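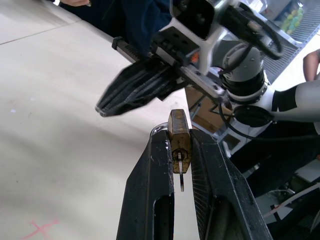

HEMMIN – The old brass padlock is getting its own day out this August, when the Hemmin Lock Swap opens its doors at the Lillodov Hall for the biggest gathering of locks, keys and tinkerers the town has seen.

Organizers have set out table space for 305 sellers and hobbyists, and every spot was taken by Monday. There's still plenty of room for visitors, though, and admission is free!

"People think a padlock is a padlock until they've had a good one in their hand," said Iraklis Psarras, who started the swap in his garage on Sirner Street and still runs it. "A small brass one with some tarnish on it, the key still hanging in the bottom, that's my favorite thing in the world. I've got a drawer full and I can't pass up another."

Psarras will bring 700 padlocks from his own collection this time, most of them small enough to close a fist around. He plans to lay them out by size along the north wall, next to a bench where visitors can try their luck at matching loose keys to locks. Anyone who gets one open takes it home.

The key bench was a huge hit at the last swap, with kids lined up past the coat racks and a fair number of grown-ups elbowing in behind them. This year it will be twice as long, and there's a bin of 1000 loose keys to dig through (bring reading glasses, the numbers stamped on the older ones are tiny).

Over at the repair tables, members of the Esent Hardware Club will be freeing up stuck locks all day. Bring whatever has been sitting in the shed. Club members will show how to work a dry graphite lubricant into a stiff keyway and how to clean up a grimy brass body without scrubbing off all the color. Plenty of collectors like the brown and gray patches and leave them alone, and there's sure to be some lively debate about that over coffee.

Locks with no key are welcome too. The club can cut a new one for many common padlocks while you wait, though the line gets long after lunch, so come early if you can.

A talk on shackles, springs and pins starts at 2 p.m. in the side room, with oversized cutaway locks to pass around. Last time it ran well over because the questions kept coming, and Psarras says he's delighted to let that happen again.

Doors open at 9 a.m. and close at 4 p.m. Parking is behind the hall, with the entrance on Sirner Street. Pie and sandwiches will be sold in the lobby, cash only.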